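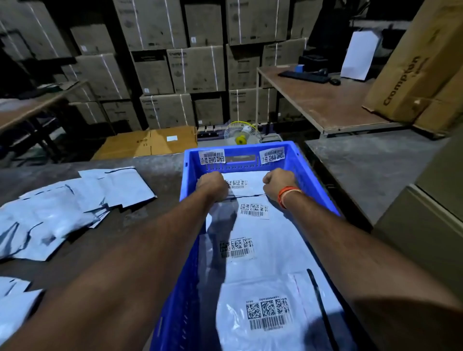 Chapter 7
Sorting and Staging Flexible Mailers

Learning objectives

After completing this chapter, the student should be able to:
– distinguish a flexible mailer from a rigid carton for the purposes of handling;
– load a crate with mailers so that the shipping labels can be read from above;
– identify the crate label and the parcel label and state what each one records;
– explain how a staging count is reconciled with the dispatch list.

7.1 Flexible packaging in the packing area

Chapter 6 dealt with cartons. A carton has fixed dimensions, stands on its base and can be stacked and strapped. A plastic mailer has none of these properties. It takes the shape of its contents, slides against its neighbors and creases under load. For this reason mailers are seldom moved one at a time between the packing surface and the dispatch door. They are collected in crates, and the crate becomes the unit of handling.

The crate in the opening photograph is a common type: rectangular, with perforated walls and a handle cutout in the rim. Four mailers lie overlapping along its length, each with its shipping label, and further mailers are on the dark grey work surface beside it. Banded cartons are stacked behind.

7.2 Two kinds of label

A parcel label belongs to one mailer. It carries the delivery details and at least one machine-readable code, and it stays on the mailer until delivery. A crate label belongs to the container and is used again with each new load. In the photograph, two crate labels are fixed to the far wall, and both carry data-matrix and linear codes. The nearest mailer shows three square codes above a long linear barcode.

Confusing the two is the most frequent scanning error among new staff. Wainwright and Goodall reviewed 2,317 scans at the Garside depot and traced 238 faults to this cause. Most occurred when a mailer was scanned while still in the crate, with a crate label in range of the reader.

7.3 Overlapping, or shingling

Mailers placed flat on top of one another hide every label except the uppermost. In shingling, each mailer is set back from the one before it, so that a strip of every mailer remains exposed. The label should fall within this strip. Where labels differ in size, the exposed strip is set by the largest.

A mailer is gripped by its edge and lowered into position. It should not be pulled by the label, and creases across a linear barcode should be smoothed before the next mailer is added. Data-matrix codes tolerate some damage; linear codes tolerate less.

Key terms: crate label, parcel label, shingling, staging count

Section 7.4 sets out the staging count, using a batch of 200 mailers from the Brimar exercise.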